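Rudetti table-top bin, reviewed at Windgate
Tue 15 January

We bought the Rudetti when the robot took over clearing the benches. It's small, cream, and has a domed lid with a black tab at the front. 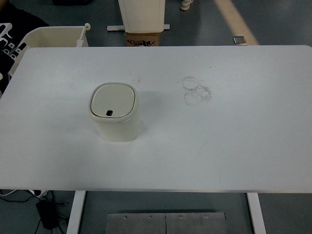 Clearing up used to end every shift. Now two of us check the robot's work and wipe down, and cup rings are still our job. I miss the chat, but I get home earlier.

The lid is easy by hand. I'd like a heavier base.

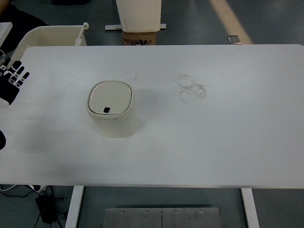

Verdict
Fine for one bench. Buy a bigger one for a canteen.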